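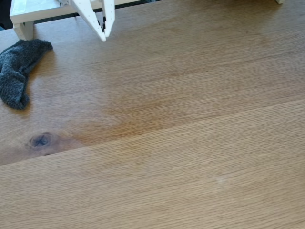 Setsuko Noguchi objected to an early draft of this section on the grounds that a fingertip check done by eye is no check at all, and that any cell whose upkeep depends on one should not be reported as calibrated. We agree with the first half of that. The draft used the word "calibrated" in four places, and we have taken it out of all of them. What follows describes how the cell was kept in working order, which is a weaker claim.

The cell is a single arm with a two-finger gripper, working over a wooden table. The printed fingers are white, with dark inner parts showing in the gap between them. The task set includes socks and other soft items, and these are hard on a gripper in a way that the Tovon setup guide does not discuss. The guide assumes rigid parts and a fixture plate. It asks for a finger alignment check every 152 cycles, and gives no source for the number. We followed it for the first part of the study and saw no link between the interval and the state of the fingers. Lint collected on the inner faces well before a check was due, or did not collect at all, depending on which fabric had been out.

We replaced the interval with a check at the start of each session and another after any contact with the table. The operator brings the fingers to a hover pose over the wood, looks at whether the two tips sit where they did before, closes the fingers, and opens them again. If the tips look wrong, the finger screws are loosened, the finger is reseated against its stop, and the screws are tightened in two passes. The inner faces are brushed out with the gripper open and the arm powered down.

Saeed Daneshvar proposed using the dark knot in the table as a rough landmark for the hover pose. It costs nothing and cannot be knocked out of place unless the table itself moves. It is also a poor reference. The knot is an oval with a soft border, the grain bends around it, and two operators will not choose the same point on it. We kept it as a quick way to notice a gross shift of the table or the camera - no more than that - and we would not defend any distance measured from it.

A harder problem is that the check relies on a clear view. Stills taken while the camera is moving smear the grain, and glare on the finish washes out part of the surface. Daneshvar accepted such frames if the knot could be made out. We think this was too generous. A visible knot says little about whether a fingertip has shifted by a small amount, and we now ask for a still taken at rest.

Figure 2. Gripper fingers over the wooden table. Top: open area of the table, with the knot at left and a dark gray sock lying beyond it. Bottom: motion-blurred view with the knot at right and the finger tips close together. A view like the lower one is no longer accepted for the alignment check.
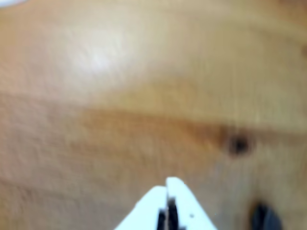 3.3 Finger replacement

Fingers were changed when an operator judged them worn. We had no wear limit, and the Beneck group's suggested limit applies to a different pad material, so we did not borrow it. Five changes were made during the study. Katsuhiko Hoshino did all of them, so we cannot say how much the result depends on who holds the screwdriver.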